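Recolha de demonstrações entra na segunda fase

Projeto Brultetti · Boletim interno · 5 de maio de 2019

A equipa do projeto Brultetti concluiu a primeira fase da recolha de demonstrações destinada ao treino do sistema de aprendizagem por imitação. Foram validados 700 episódios, todos realizados na bancada de manipulação do laboratório Pludia, com um único braço e um conjunto reduzido de objetos. A segunda fase, já em curso, prolonga-se até dezembro.

Entende-se por episódio uma execução completa de uma tarefa curta, conduzida por um operador e registada do princípio ao fim: as imagens das câmaras, as posições das juntas e o estado da pinça. As tarefas da primeira fase limitaram-se a três famílias, a saber, colocar um objeto num recipiente, retirá-lo e deslocá-lo entre dois pontos da mesa. Cada episódio é acompanhado de uma instrução escrita em português e da respetiva versão em inglês.

Dos registos entregues para validação, 257 foram devolvidos aos operadores. O motivo mais frequente foi a discordância entre a instrução e a ação executada, sobretudo quando havia na mesa dois objetos da mesma cor e a instrução não indicava qual deles devia ser movido. Seguiram-se as falhas de sincronização entre a imagem e as juntas, entretanto corrigidas na versão atual do programa de gravação, e os episódios iniciados com o braço fora da posição de repouso.

A revisão das instruções deu origem a uma norma de redação, que passa a ser obrigatória. Os objetos são designados pela cor e pela forma e, havendo repetição, também pela posição em relação ao recipiente ou à base do braço. Não são admitidas expressões como «o outro» ou «aquele ali». As tentativas falhadas seguidas de correção deixam de ser eliminadas e passam a ser guardadas com etiqueta própria, dado que a equipa de modelação manifestou interesse em treinar o sistema também com esse tipo de sequência.

No que respeita à disposição inicial, os operadores devem variar a posição dos objetos de um episódio para o seguinte, incluindo pontos afastados do recipiente e próximos do limite da mesa. A análise da primeira fase revelou uma concentração excessiva de objetos na zona central, o que reduz a utilidade do conjunto. O programa Oreo, utilizado na gravação, sugere agora uma disposição antes de cada episódio, e o operador confirma-a ou regista a alteração efetuada.
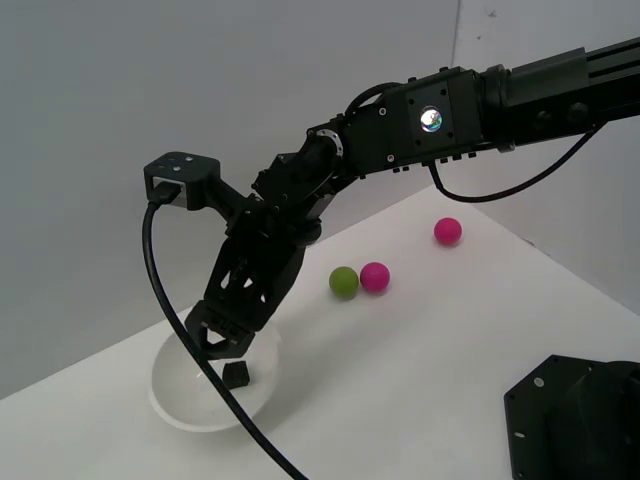
Bancada de manipulação: a pinça sobre a taça branca com o cubo preto; na mesa, uma bola verde e duas magenta.

Para a segunda fase está prevista a recolha de cerca de 200 episódios por mês, em sessões de 56 minutos, com pausa obrigatória entre sessões. A empresa Spahić mantém a seu cargo a manutenção do braço e a verificação da calibração, efetuada no início de cada semana. Qualquer folga na pinça ou deslocação de uma câmara deve ser comunicada antes de se retomar a gravação, e os episódios do mesmo dia ficam suspensos até nova verificação.

A norma de redação e o guia do operador estão disponíveis na área reservada do projeto. Os pedidos de acesso ao conjunto validado devem ser dirigidos à coordenação técnica, com indicação do fim a que se destinam os dados.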